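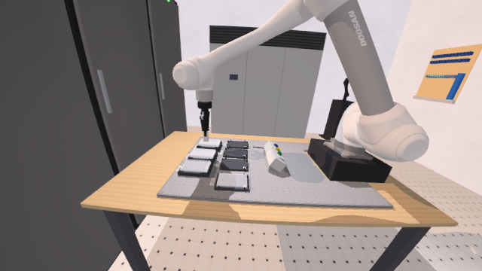
trastley_saver

Re: [smallsavers] Foreign currency account or just fix it at home?

Hi all,

Catching up on the list over a cuppa and this one caught my eye, because I did more or less the same thing a while back and still have the paperwork in a shoebox. Quoting the bit I'm answering:

> I've got $3499 sitting in my everyday account at Basine doing
> nothing at all. The Imon app keeps showing me a foreign currency
> account with a much fatter rate than any term deposit I can find
> here, and you can open it from your phone. The fees page is a
> bit of a maze. My other thought was to lock the lot away in a
> 3-year term deposit and forget it exists. I won't need the money
> for a holiday or anything, but the car is getting on a bit. Has
> anyone on here used the currency one? Is the rate for real? And
> does the tax get messy?

First up, yes, the rate is for real as far as my statements went. The interest turned up every month, in the foreign currency, exactly as promised. No complaints there. What I hadn't got my head around was that the interest is only one part of what you end up with, and it was the smaller part! My account paid beautifully all winter and the currency slid the whole time, and when I brought it home I had a little less than I'd sent over. Not a disaster (I've lost more on garden furniture) but a term deposit at Basine would have beaten it without me looking at the exchange rate every morning before breakfast.

It can go the other way too, of course. If the currency holds up you get the fat rate plus whatever it gains, and I know a couple of people here did nicely out of that. My own feeling is that a high rate in another country is usually high for a reason, very often inflation, and the central bank is offering it so people will put up with the risk. That's fine if you know that's the job you're being paid to do. I didn't, I just liked the number.

Now the fees page. I printed mine and went at it with a highlighter, and I'd suggest the same. Look for the margin on the conversion, which on mine wasn't listed as a fee at all. It was tucked under "how we set our rates". You pay it going in and you pay it again coming out, so on a smaller balance it eats a fair slice of the extra interest before you've started. Then there was a flat charge of $20 each time I moved money back to my own bank. I moved it back in 3 goes, because I kept thinking the currency would pick up the following week. Silly me. If you do it, bring it home in one hit.

I can't tell you whether Imon charges the same way now, as mine was with Hegde and they've since changed the account name and half the conditions. Ring them and ask for the total cost of putting your amount in and taking it straight back out again. It's a good question because they have to give you a dollar figure and can't just wave a percentage at you. The chap I spoke to went off to find a calculator, bless him.
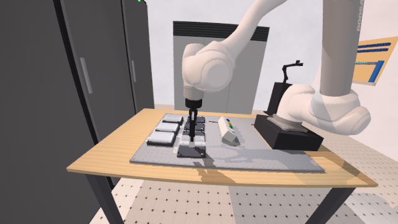
Gripper pointing straight down over the plate

On tax: a bit fiddly but manageable. I had to convert each month's interest into our dollars for my return, and then there was a separate question over the gain or loss on the currency itself. I kept a little spreadsheet with the date, the amount and the rate on that day, and my tax agent was happy with it. Please do check with your own, as I'm only a keen amateur and the rules may have moved. Start the spreadsheet on day one though! I didn't begin mine until May and spent a very dull evening hunting up old rates.

As for the term deposit, I'd be a bit careful about locking up every cent if the car is on its last legs. Ask Basine what happens if you break it early. Mine wanted notice in writing and knocked a good chunk off the interest, and you don't want to be waiting on that with a tow truck in the driveway. You could fix part of it and leave the rest in one of their online savers. The rate's nothing to write home about but you can get at it the same afternoon.

If you're still curious about the currency side, you could put a small amount in and watch it for a few months. You'd learn a lot more from that than from anything I can type here, and you'd find out pretty quickly whether you're the sort who checks the rate before breakfast.

One more thing and then I'll get out of your hair: have a look at whether the foreign currency balance is covered by any deposit guarantee. Mine wasn't, and it was in the small print right down the bottom of the last page. I'd signed by then.

Has anybody else on the list tried the Imon one more recently? I'd love to know if the conversion margin has come down.

Cheers from a soggy Trastley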